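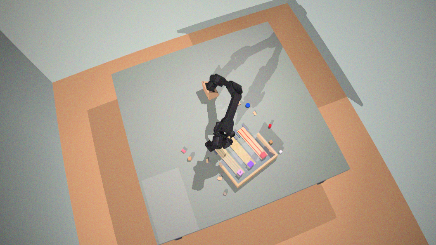

One commenter under my last review wrote that I was being unfair to square tables and should try living with one before complaining about them. Fair enough. I have now lived with the Trirham dining table from Jilberg since April, and I still have complaints, though they aren't all the ones I started with.

The pitch first. Jilberg sells the Trirham as a table for "every corner of your life," which tells you very little. It is a square top on a center pedestal, meant for four people who like each other or eight who like each other a lot. The price was $1569 with delivery. For that kind of money I expect the thing to arrive with all its bolts, and mine came two short. Customer service mailed them, and they were polite, but the envelope took longer than the table had.

Assembly is listed as a one-person job. I would like to meet the person. The top weighs 70 pounds and has to be lowered onto the pedestal with the bolt holes lined up, which you can't see while you are holding it. The booklet suggests laying the top face down on a blanket and working from there. That part goes fine. Then you have to turn the whole table over. I got a neighbor.

Once it's up, it is steady. I leaned on every edge and all four corners and got a little give at the corners, less than I had with the Imby table I reviewed last year (that one rocked if you cut a steak). Chairs slide in without hitting anything. I'll give Jilberg credit for the pedestal, because table legs are where my knees have suffered most.

Now the finish. The website says it stands up to "daily family use" and mentions a rub test of 4000 cycles. Rubbed with what? How hard? I wrote to ask and got back a link to the same page. In my kitchen a mug of tea left a ring the second week. It faded after a few days with the oil they sell you separately, but I can still find it when the light comes in low around breakfast time. Crayon wiped off. Turmeric did not.

Size is the real question with any square table, and the showroom won't help you there. In a big room everything looks modest. At home, reaching the middle from a seat means standing up, so the salt ends up living at one end and people ask for it all night. A rectangle of the same area would seat more and let you pass dishes across. Turning the table on the diagonal, as Jilberg's styling guide recommends, looks good for an afternoon. Then you try to get past it with groceries. You also lose the option of pushing one side against a wall when company leaves.

I looked at the Valentini before buying and passed on it over the glass top. I am less sure of that choice now. Glass shows fingerprints, but it doesn't hold on to tea.

Would I buy the Trirham again? On sale, maybe, for a room bigger than mine. At full price I'd want a finish that does what the page says and a bag with the right number of bolts. If you already own one, buy the felt pads for the base, since the ones in the box peeled off in a month. The return window is shorter than you'd guess too, so put it through a few messy dinners early and keep the carton until you have made up your mind.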